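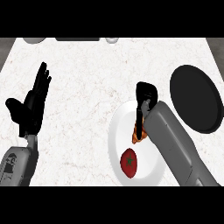
Our project looked at what common kitchen acids do to polished marble, and whether a store-bought sealer slows the damage. Marble is mostly calcium carbonate, and calcium carbonate reacts with acid to give off carbon dioxide and leave a soluble salt behind. On a polished surface that shows up as a dull patch, called an etch. A white countertop with faint beige and pale brown veins, like the one shown, is what most people think of when they hear "marble kitchen," and it is the look we had in mind when we picked our test stone. We did not test granite or quartz.

The group was Hedvika Kollár, Boyang Du and Olaia Pastor. Hedvika prepared the stone, Boyang ran the soaking tests and Olaia did the drip tests and the write-up.

Materials

The marble came as offcuts from Mosen, a stone yard that sells scrap by weight. We bought 900 grams of small chips and eight flat tiles from the same bin. All the tiles had a factory polish on one face. The sealer was Livalel, which is a spray that you wipe off after it soaks in. The liquids were white vinegar, bottled lemon juice, black coffee, tomato sauce and tap water as the control. We also had 600-grit wet sandpaper for the last part.

Soaking test

We rinsed the chips, dried them in the lab oven overnight and split them into equal batches by weight. Each batch went into a beaker with 100 mL of liquid and stayed there until the next lab period. Then we rinsed, dried and weighed them again.

Vinegar and lemon juice both bubbled as soon as they touched the stone. The lemon juice slowed down early, and a cloudy white solid settled at the bottom of the beaker. Mr. Kopecký suggested this was calcium citrate, which does not dissolve well and can coat the chips. That would explain why the vinegar batch lost more weight by the end even though the lemon juice had the lower pH reading. The tomato sauce batch was hard to rinse and we do not trust its weight. The coffee batch changed color but its weight was the same as before within the error of the balance. So was the water batch. 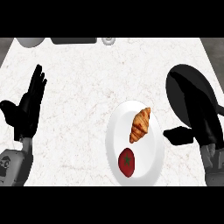 Chips are a poor match for a real counter, where a spill sits on one polished face and usually gets wiped up. For the drip test we put drops of each liquid on the tiles, covered the drops with watch glasses so they would not dry out, and wiped them off after set times. Half the tiles had been sealed the day before. We judged the result by holding each tile under a desk lamp and looking across it at a low angle. Two of us graded every spot without seeing the other person's sheet.

On the unsealed tiles, vinegar and lemon juice left a visible ring after the shortest time we tried. Tomato sauce took longer. Coffee left a brown stain but no dull spot we could agree on. The sealed tiles had almost no coffee stain. The etching from vinegar and lemon juice was the same on sealed tiles as on unsealed ones, and both graders marked it that way. This sealer is meant to fill pores, so it makes sense that it kept color out and did little for the surface itself.

Repair

We rubbed one etched spot with the wet sandpaper to see if it would even out. The ring went away, but the whole sanded area was then duller than the factory polish. We did not have polishing powder to finish the job.

Problems

The oven was turned off early on the first night, so we dried the first set twice. Our tiles also varied in how much veining they had, and we did not sort them before assigning liquids. If the veins react differently from the white parts, our results would not show it. A repeat should put every liquid on every tile and use an actual gloss meter. Olaia has asked whether the one in the art department can be borrowed for the spring section.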